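Ticket 1275: Cable-in-box success rate on Randine doesn't match the Delen numbers
Status: Open, waiting on second batch
Opened: October 24, 2022
Assigned to: Khang Hồ
Component: policy evaluation, wrist view

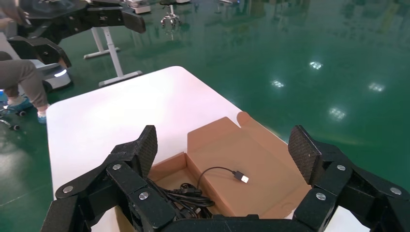 Summary

The grasp policy trained on the Delen set gets 83 percent on the held-out episodes when we score it offline. On the Randine cell, same task, same checkpoint, it is getting less than half that. The failures are nearly all of one kind. The gripper goes into the box, closes on air a little short of the cable, lifts, and the policy carries on as if it had something.

I need to know if this is a calibration problem, a data problem, or a problem with how we score offline. Until that is settled the comparison table in the draft can't go out.

Setup

Task: take a USB cable out of an open cardboard box and put it down on the table beside the box.
Policy: Delen checkpoint, no fine-tuning on Randine.
Input: wrist camera plus joint state. No overhead camera.
Training data: 1,275 teleoperated episodes. (Yes, same as the ticket number. Coincidence.)
Box: plain cardboard, flaps open.
Table: white.
Control code: Estis, current main branch.

Steps to reproduce

Load the checkpoint with the default Estis config. Put the box on the table inside the marked area. Drop the cable in from above so it lands however it lands. Start from the home pose and run one attempt with a 30 second limit. Log the wrist stream and the commanded and measured gripper width.

Expected: fingers close on the cable, measured width stops above zero, cable leaves the box.
Observed: fingers close fully, measured width goes to zero, arm lifts anyway.

Log

Entry 1
Ran a batch of 19 attempts with no changes, to get a baseline. Seven successes. Of the 12 failures, 10 were the short close described above. One knocked the box and timed out. One picked up the cable and dropped it on the way out.

Entry 2
Checked hand-eye calibration first, as the short close looks like a depth offset. Redid the full calibration with the board. The new transform differs from the old one by less than a millimeter. Reran a few attempts anyway and saw the same thing. Calibration is not it.

Entry 3
Checked latency. Camera timestamps against joint timestamps are within one control tick. Put an artificial delay in to see what a latency fault would look like, and the failure was different — the arm overshoots sideways and corrects. Took the delay back out.

Entry 4
Looked at exposure. The tabletop comes out close to white in the wrist view and the floor behind it is glossy, with the ceiling lights showing in it. Delen was recorded over a matte gray floor. Locked exposure one stop down and reran. Slightly better, but inside the noise for a batch this small. I am leaving exposure locked so the rest of the log is at least consistent.

Entry 5
Split the failures by how the cable landed. This is the first thing that looks like a real signal. When the coil ends up against the front wall of the box, on the side nearest the gripper, the crossbar of the palm hides part of it. What the camera sees best in that case is the loose strand running over the box floor and the metal plug at the end of it. When the coil lands toward the back, the camera gets all of it.

Every success in the baseline was a back-of-box landing. The short closes were almost all front-of-box.

Entry 6
Went back to Delen to see how the cables were placed. I sampled episodes and marked coil position by hand. Front-of-box starts are rare. I also asked in the Oravec channel, where the teleoperation was done, and the answer was that operators were told to re-drop the cable if they couldn't see it well. So the set was filtered at collection time and that was never written down. It isn't in the data card. I have added it.

Entry 7
That also explains the offline number. The held-out episodes come from the same collection, so they have the same filter. The 83 percent is correct for what it measures, it just says very little about coils near the front wall.

Entry 8
Tested this directly. Placed the coil by hand at the back of the box for 16 attempts, everything else the same. 13 successes, or 81 percent, which is close to the offline figure. Placed it by hand at the front for another 16. Two successes. I am fairly confident now that placement is the main cause.

Entry 9
Tried the cheap workaround: a higher home pose with the wrist pitched forward a few degrees, so the camera looks over the front wall before the approach starts. It helps at the start of the attempt. By the time the fingers are at box height the coil is behind the palm again, and the policy has no memory past two frames. Front-of-box went up to four out of 16. Not enough to call it a fix.

Entry 10
Also tried rejecting any lift where measured width is zero, and sending the arm back to home for another try. This doesn't make the grasp better but it stops the policy from carrying nothing across the table. The retry sometimes works because the first close has moved the cable. I would like to keep this in Estis behind a flag, off by default, so it doesn't get into reported numbers by accident.

Findings so far

Calibration and latency are ruled out. Exposure has a small effect at most. Cable placement accounts for most of the gap, and the training and held-out sets share the same missing cases.

Next steps

Collect some 200 front-of-box episodes on Randine with no re-drops allowed. Retrain with and without them. Test a longer frame history separately — I don't want both changes in one run. Report results by placement in the draft, back and front in their own columns, with the random-drop number next to them.

For anyone else running this cell before the retrain: please write the coil position in the notes field for every attempt. Front or back is enough. Leave exposure locked where it is.

The retrain is queued for the first half of November. Keeping this open until then. The draft table is marked as blocked on this ticket.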